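Aravena Utensil Caddy Set

README, last edited in February by Rocío Mansilla

What this is

A small set of pictures and notes on putting kitchen utensils into a countertop caddy. It belongs with the Pindach set (cutlery drawers) and uses the same folder layout. The subject is the caddy and what goes in it - which compartment gets used, and which way up a spoon is put in.

Items

- Caddy: grey, three compartments in a row, with a wire frame around it.
- Spatula: light grey, kept in the left compartment.
- Spoon: reddish-brown with a glossy finish and a long handle.
- Bottle: small, red cap, printed label. Not part of the task.
- Table cover: black cloth.

Sample pictures 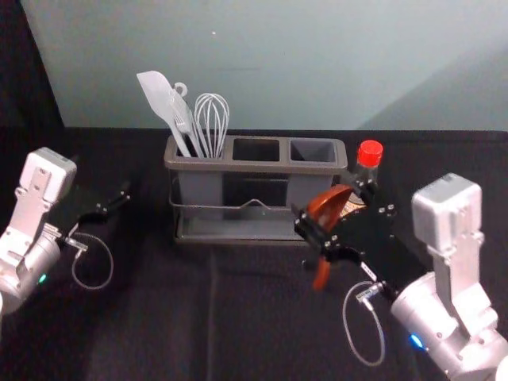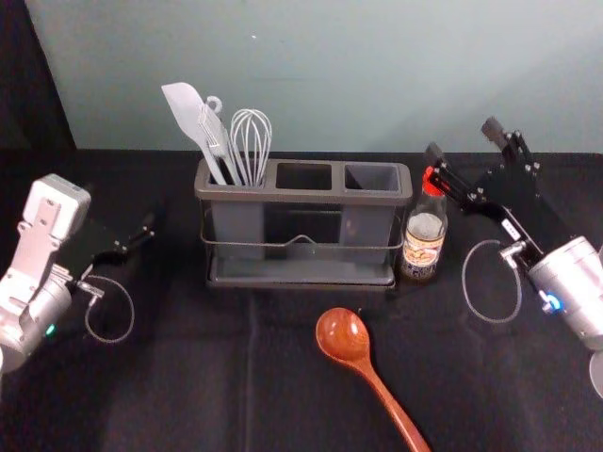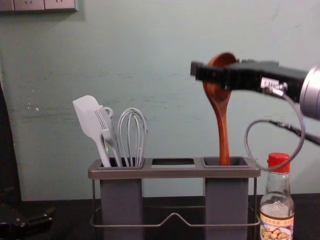
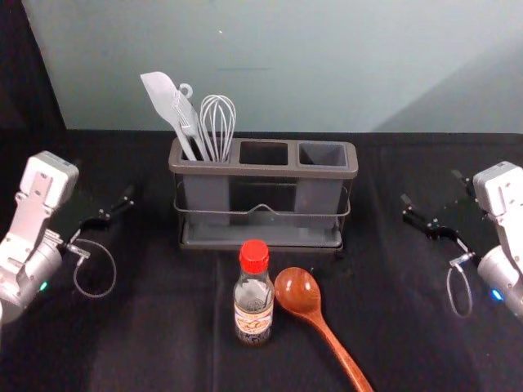
The third picture has the spoon upright, handle down in the right-hand compartment.

Folder layout

pictures/ - one folder per session, numbered from 01 to 16
notes/ - one plain text file per session
items.csv - name, colour and usual compartment for each item

Labels

Each picture has one line in the notes file. The line gives the compartment (left, middle or right) and the state of the spoon (table, held or caddy). If the spoon is over a compartment but not in it, use held. Colours are written as plain words, so grey covers everything from light to slate.

Known problems

- Labels on bottles can't always be read. Leave the text field blank.
- Sessions 15 and 16 share a notes file. It will be split in the next version.
- Older notes say "holder" where newer ones say "caddy". They mean the same thing.

Related sets

Pindach - cutlery drawers
Musteck - dish racks, 20 sessions
Ravmont - pantry shelves, still being labelled

Send corrections to Rocío with the session number and the line from the notes file.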